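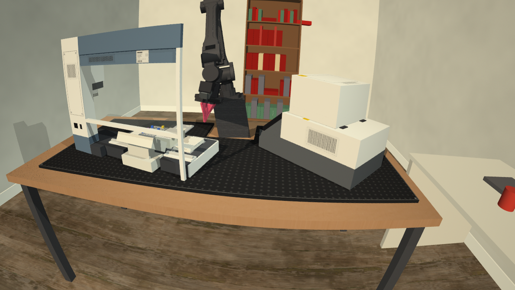

Visitors to the open day at Mendton in September could tour the wet labs, the cold rooms and the workshop, but the longest line of the afternoon was for a room with a projector and two rows of chairs. The automation group was showing its simulated bench. On the screen, a black robot arm with pink fingers hung down over a table between a liquid-handling workstation and a larger instrument, with a shelf of mostly red books against the back wall. All of it is software. Farah Osman, who leads the project, ran the demonstration four times between lunch and closing and sat down with us after the last one.

Osman trained as a molecular biologist and spent her first years at the bench doing the kind of work the arm is now being taught to do. She came to Mendton three years ago, when the group had one real arm and a long waiting list to use it.

"People would book a morning, and half of it would go on setting up," she said. "Then something small would go wrong and the morning was over. We needed somewhere to make mistakes that didn't tie up a room."

The simulation, which the group calls Trurby, was started that winter by Osman and Periklis Andreadis, a software engineer. It now has seven people working on it, most of them part time. Andreadis builds the instruments. Tiziana Bassi writes the tasks, and Nevzat Kırmızıgül looks after the control software that moves the arm.

We asked whether the bench copies a real one in the building.

"No, and that was a long argument," Osman said. "Periklis wanted to copy the room upstairs down to the last screw. I wanted a bench you could rearrange. If you always train on the same layout, you get an arm that is very good at one table. So the instruments get turned, the plates get moved, the light changes. The bookshelf was Tiziana's idea. Real rooms have things in them that have nothing to do with the work, and the system has to learn to leave them alone."

Several of the visitors wanted to see the arm move quickly. It doesn't. In the sessions we watched, a good part of the time went by with the arm holding still while the software worked out what it was looking at. A boy near the front asked if it had crashed. Osman told him it was reading.

Reading is the part of the work she most wanted to talk about. The bench has several sources of information, and they do not all tell you the same kind of thing. The deck that holds the plates and tubes has a status panel with a lamp for each slot, and a lit lamp tells you only that there is an item in the slot.

"You can have green on D1, D2, D3 and D4 and the panel still says the layout is unverified," she said. "Both are correct. There is something in every slot. Whether it's the right something is a separate question. A new student sees green lights and relaxes. We found that the software did the same."

The PCR cycler has a screen of its own, and that has to be read as well. In one of the views Osman projected, the deck had its method on hold and the cycler screen appeared to say that it was on standby with its cover raised and its feed jammed. The text was upside down from where we sat. Osman said the group leaves it like that on purpose, so that the software can't rely on labels being the right way up.

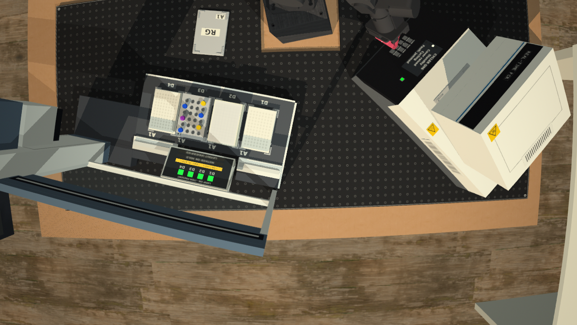

Knowing when to stop

The tasks Bassi writes come as short instructions, the sort of thing one colleague would leave for another. Some can be finished. Others can't, and the arm is supposed to work that out and report it.

"If the method is on hold, somebody or something put it on hold," Osman said. "You don't press a key to make that go away. You find out why. I would say that to a person and I want the machine to behave the same way."

How often does it get this right? The group ran a batch of 3000 trials over the summer with faults and mismatches mixed in. In 436 of them the arm went ahead when it should have stopped. Osman put the number on a slide and left it up while she took questions.

"Some people here thought I should have shown the successes first," she said. "But the visitors are adults, mostly, and they asked good questions about it. One woman runs a hospital lab. She wanted to know what kind of mistakes those were, and she was right to ask, as they aren't all the same. Pressing the wrong key on a cycler that is sitting idle is a nuisance. Starting a run with the wrong plate in it can cost you the sample."

The most common failure, she said, was acting on old information. The software would read a panel, make a plan, and carry the plan out without looking again. Kırmızıgül has since changed the control loop so that it checks the display before each contact. It made everything slower. Osman says she can live with that.

The close-up view was popular with the younger visitors. It looks down over the gripper housing and along the two fingers, with the keys of a small panel just past their tips. The fingers hide part of what they are going toward. When the view was on the screen, the last line of the display began with "Fault: jam" and the rest was behind the fingers.

"That one is useful for teaching," Osman said. "Everybody in the room finishes the word in their head. Fine, it probably says what you think it says. Look at the line above it, though. It says 'Cycling', and further up it says 'Standby' and 'Cover raised'. How do those go together? I'd want to ask somebody before I touched anything."

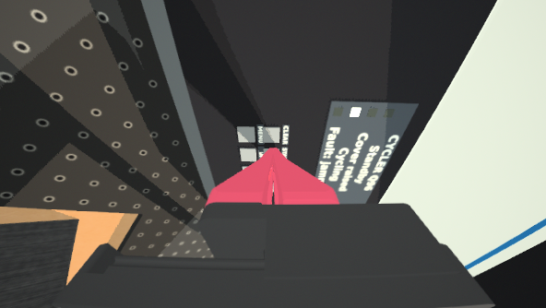

Mendton Laboratory Automation Group

Trurby is used by the group itself and by two partners. Moschos, a training company, is building a short course for technicians on it, and Vukness, which services lab instruments, has lent an engineer one afternoon a month to tell the group which faults are realistic. Osman said the engineer threw out a lot of their early ideas. "We had made up some very dramatic breakdowns. What she sees is jams, covers left up, and people who can't remember what they loaded."

The next step is to move some of the tasks to the real arm. Dwynwen Kemeys, who manages the lab upstairs, has agreed to give the group a bench for the winter on the condition that no patient material goes near it. She sat in on the last demonstration of the day.

"I asked them to show me one where it refuses," Kemeys said afterward. "I've got plenty of equipment that does what it's told. I wanted to see it read a screen and leave the thing alone."

Osman expects the move to be awkward. Tubes in the simulation don't stick to gloves, and plates don't have condensation on them unless Andreadis puts it there. Labels peel. She has a list of differences that she keeps adding to, and she doesn't expect to get through it before spring.

We asked if she thought the arm would take over jobs like the one she started in. She said it was the question she had been asked most that afternoon.

"I spent a lot of evenings moving liquid from one plate to another, and I wouldn't wish that on anyone," she said. "But I also learned the instruments that way. If the students stop doing it, we have to find another way for them to learn what a screen is telling them. Moschos is thinking about that with the course. I don't have the answer yet."

The group will run the demonstration again for school parties during the winter term. Places are booked through the front desk at Mendton, and the session lasts an hour with time for questions.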